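Comparing Two Finger Profiles for Sorting Art Materials
2024-08-23 | By Viorica Lazarević and Rok Vasić
3 min read

This report covers the gripper portion of the Covenham tidying project, supervised by Ankica Todorova. Two sets of fingers, the Prorex and the Shehu, were to be judged on a single task: clearing a table of brushes and paint bottles. Each set was given 100 attempts, spread over 12 sessions in April.

Brushes proved the harder item. A thin handle lying flat leaves little for the fingers to close on, and where several lie side by side the arm must separate one from its neighbours. Bottles are wider, and both sets managed them with few drops. 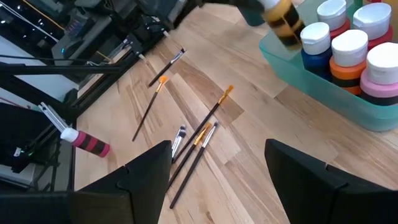
Figure 1. Wrist camera view with the fingers open over the brushes; a second gripper holds a yellow and black striped bottle near the bin.

The wrist camera gave the better view for choosing a grasp point, but the fingers hid some handles at close range – a fault noted in almost every session. A fixed camera was therefore used to judge height and approach angle, particularly near upright containers.
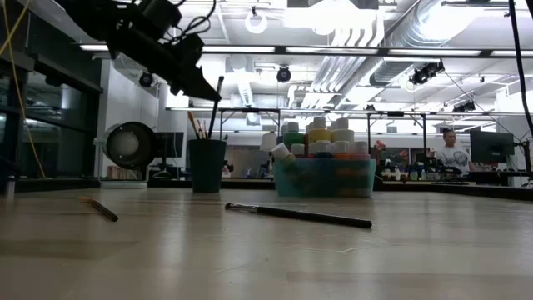 Figure 2. Fixed camera view of the gripper above the table, with the brush cup and the teal bin.

The Shehu fingers were preferred for brushes and the Prorex for bottles. We recommend that the next group keep both cameras and repeat the brush trials at 3 closing speeds. Radomir Stojanovska holds the session logs.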